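How I sort a pile of flat plastic cases

I've got far too many flat plastic cases. They breed in drawers, I swear, and every May I give in and go through the lot (with the radio on, and a big mug of tea!). My friend Tài Quan asked how I do it, so I've written it down.

Step 1: Clear a table and lay them flat

Use a proper table, as the floor is murder on your knees. Lay the cases flat and don't stack anything yet – you want to see what you've got. I put blue with blue and keep the clear plastic to one side.
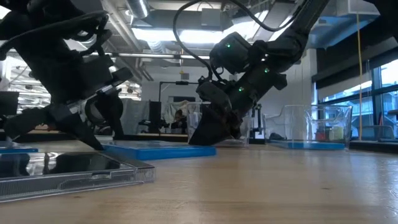
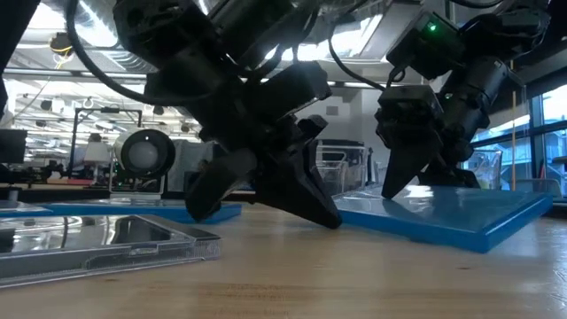

Step 2: Empty and wipe

Tip everything out. Old screws, dried-up pens, a receipt from 2000 in one of mine! Wipe the blue ones with a damp cloth and a drop of washing-up liquid. Go gently on clear plastic, it scratches if you so much as look at it, so no scouring pads please. Glossy tops show every fingerprint and I've stopped fighting it.

Step 3: Match the lids

If a lid won't sit flat after three tries, it belongs to something else. Put it in a "maybe" pile and carry on. My old Keron lids very nearly fit the Kuter boxes, which has caused a fair bit of swearing over the years.

Step 4: Put them away

Biggest at the bottom, little ones on top, and a strip of masking tape on the front saying what's inside. Mine go on the low shelf by the back door. The spare lids live in a carrier bag behind them until next May.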